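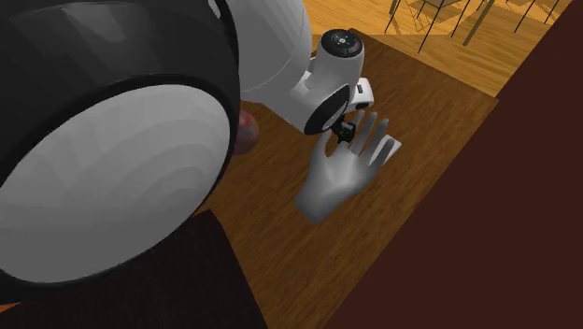
Liga > Spielbetrieb > Warkgate-Runde > Häufige Fragen

Häufige Fragen zu Spielberechtigung, Platzverweisen und Protesten in der Warkgate-Runde

Die Antworten gelten für alle Rugby-League-Partien der Warkgate-Runde einschließlich der Platzierungsspiele in Morkeo. Maßgeblich bleibt die Spielordnung in der jeweils veröffentlichten Fassung. Freundschaftsspiele fallen nicht darunter, auch wenn sie auf denselben Plätzen ausgetragen werden.

Wer ist spielberechtigt?

Spielberechtigt ist, wer zum Zeitpunkt des Anpfiffs im Meldesystem Furnis mit dem Status "freigegeben" geführt wird. Der Status "eingereicht" genügt nicht. Ein ausgedruckter Antrag am Spielfeldrand ersetzt die Freigabe ebenfalls nicht, auch dann nicht, wenn er vollständig ausgefüllt ist.

Wie lange dauert die Freigabe?

Erstmeldungen werden innerhalb von fünf Werktagen bearbeitet. Die Frist beginnt, sobald alle Unterlagen vorliegen, also Antrag, Ausweiskopie und ärztliche Bescheinigung. Bei Wechseln aus einem anderen Landesverband kommt die Zeit hinzu, die der abgebende Verband für seine Bestätigung benötigt. Darauf hat die Spielleitung keinen Einfluss. Kurz vor Rundenbeginn im April ist erfahrungsgemäß mit Rückfragen zu rechnen.

Darf jemand für zwei Vereine gemeldet sein?

Nein. Eine Doppelmeldung innerhalb der Runde führt dazu, dass beide Freigaben ruhen, bis eine davon schriftlich zurückgezogen ist. Ausgenommen sind Spielgemeinschaften. Dort wird die Person beim Stammverein geführt und in Furnis zusätzlich der Spielgemeinschaft zugeordnet. Die Zuordnung muss der Stammverein vornehmen, die Spielgemeinschaft selbst hat dafür keine Schreibrechte.

Wir haben im Spielbericht einen Namen falsch eingetragen. Was jetzt?

Bis zur Unterschrift des Schiedsrichters kann der Eintrag direkt geändert werden. Danach ist nur noch eine Korrekturmeldung über Formblatt 118 möglich. Das Formblatt liegt in Furnis unter "Spielbericht -- Nachträge". Korrigiert werden Schreibfehler und vertauschte Rückennummern. Der Austausch einer eingetragenen Person gegen eine andere ist keine Korrektur und wird als Einsatz ohne Meldung behandelt.

Was geschieht beim Einsatz eines nicht spielberechtigten Spielers?

Die Partie wird gegen den betreffenden Verein gewertet. Hat auch der Gegner eine nicht spielberechtigte Person eingesetzt, wird die Partie für beide als verloren gewertet. Erzielte Versuche und Erhöhungen gehen in diesem Fall nicht in die Punktdifferenz ein. Die Sperre des Spielers richtet sich danach, ob er von der fehlenden Freigabe wusste. Bei Jugendlichen wird ausschließlich der Verein belangt.

Wie unterscheiden sich Zeitstrafe und Platzverweis?

Bei der Zeitstrafe verlässt der Spieler das Feld für die in den Spielregeln vorgesehene Dauer und kehrt danach auf Zeichen des Schiedsrichters zurück. Die Mannschaft spielt bis dahin in Unterzahl. Beim Platzverweis ist die Rückkehr ausgeschlossen, und es folgt automatisch eine Vorsperre bis zur Entscheidung der Disziplinarstelle. Eine Zeitstrafe zieht keine Vorsperre nach sich. Sie wird aber registriert.

Werden Zeitstrafen über die Saison addiert?

Ja. Nach der fünften registrierten Zeitstrafe ist der Spieler für die nächste Pflichtpartie gesperrt. Anschließend beginnt die Zählung von vorn. Zeitstrafen aus der Vorrunde werden in die Platzierungsspiele übernommen, Zeitstrafen aus der Vorsaison dagegen verfallen. Der Verein ist selbst dafür verantwortlich, den Stand zu verfolgen. Furnis zeigt ihn in der Kaderliste an, verhindert die Aufstellung eines gesperrten Spielers aber nicht.

Kann ein Vorfall nachträglich verfolgt werden, den der Schiedsrichter nicht gesehen hat?

Das ist möglich, wenn eine Videoaufnahme vorliegt und der Vorfall einen Platzverweis gerechtfertigt hätte. In Betracht kommen vor allem hohes Tackling gegen Kopf oder Hals, gefährliches Anheben und Tätlichkeiten. Die Aufnahme muss ungeschnitten sein und die Spielsituation davor und danach erkennen lassen. Hat der Schiedsrichter die Szene gesehen und beurteilt, bleibt es bei seiner Entscheidung. Ausschnitte aus sozialen Netzwerken werden nicht als Beweismittel zugelassen, wenn die Originaldatei nicht nachgereicht wird.

Wogegen kann protestiert werden?

Zulässig sind Proteste gegen die Wertung einer Partie wegen fehlender Spielberechtigung, wegen eines Regelverstoßes des Schiedsrichters mit Einfluss auf das Ergebnis und wegen mangelhafter Platzverhältnisse. Tatsachenentscheidungen sind nicht anfechtbar. Ob ein Pass nach vorn ging oder der Ball vor der Malfeldlinie abgelegt wurde, ist eine Tatsachenentscheidung. Die falsche Anwendung der Tackle-Zählung kann ein Regelverstoß sein -- etwa wenn der Schiedsrichter trotz Hinweis eine Regel anwendet, die es in der Runde nicht gibt. Ein bloßes Verzählen zählt nicht dazu.

Was ist bei mangelhaften Platzverhältnissen zu beachten?

Der Mangel muss vor dem Anpfiff beim Schiedsrichter angezeigt und im Spielbericht vermerkt werden. Wer ohne Vermerk antritt, hat den Platz akzeptiert. Tritt der Mangel erst während der Partie auf, ist er bei der nächsten Spielunterbrechung durch den Kapitän anzuzeigen.

Welche Kosten entstehen bei einem Protest?

Mit der Einreichung ist eine Sicherheitsleistung von 700 Euro zu hinterlegen. Sie wird vollständig erstattet, wenn der Protest Erfolg hat, und bei Teilerfolg anteilig. Wird der Protest vor der Behandlung zurückgezogen, behält die Spielleitung nur die bis dahin angefallenen Auslagen ein. Ohne Zahlungseingang innerhalb der Protestfrist gilt der Protest als nicht eingelegt.

Wo finden mündliche Verhandlungen statt?

In der Regel wird schriftlich entschieden. Beantragt eine Partei eine mündliche Verhandlung, findet sie in der Geschäftsstelle Zakaria statt. Eine Teilnahme per Videokonferenz ist auf Antrag möglich. Zeugen sind mit dem Antrag zu benennen, Zeugenauslagen trägt zunächst der antragstellende Verein.

Hat eine Berufung aufschiebende Wirkung?

Bei Geldbußen ja, bei Sperren nein. Wer während des laufenden Verfahrens trotz Sperre eingesetzt wird, gilt als nicht spielberechtigt, auch wenn die Sperre später aufgehoben wird.

Gelten die Regelungen auch für Trainer und Betreuer?

Die Regelungen über Sperren gelten entsprechend. Eine gesperrte Person darf sich während der Partie nicht in der technischen Zone und nicht in den Kabinen aufhalten. Der Aufenthalt auf der Tribüne ist erlaubt, Funkkontakt zur Bank nicht. Ist der einzige lizenzierte Trainer gesperrt, muss der Verein der Spielleitung vor der Partie eine Vertretung melden.

Kommentare

scrumhalf_west
Zur Doppelmeldung: Was gilt, wenn der alte Verein in Furnis einfach nicht abmeldet? Bei uns ruht die Freigabe seit März, der Spieler hat schriftlich gekündigt und kann trotzdem nirgends antreten.

Spielleitung
Kündigungsschreiben mit Zustellnachweis über die Nachrichtenfunktion in Furnis einreichen. Die Abmeldung wird dann von Amts wegen eingetragen.

Gast
Die Kaderliste zeigt die Zeitstrafen bei uns nur in der Browseransicht an, in der mobilen fehlt die Spalte.

linie22
Die Sicherheitsleistung ist für kleine Vereine zu hoch. Wir haben letzte Saison auf einen Protest verzichtet, obwohl der Mangel am Platz im Spielbericht stand.

Gast
Gilt das Verbot von Funkkontakt auch für den Physio, wenn der Trainer gesperrt ist? Bei uns hat derselbe Betreuer beides gemacht.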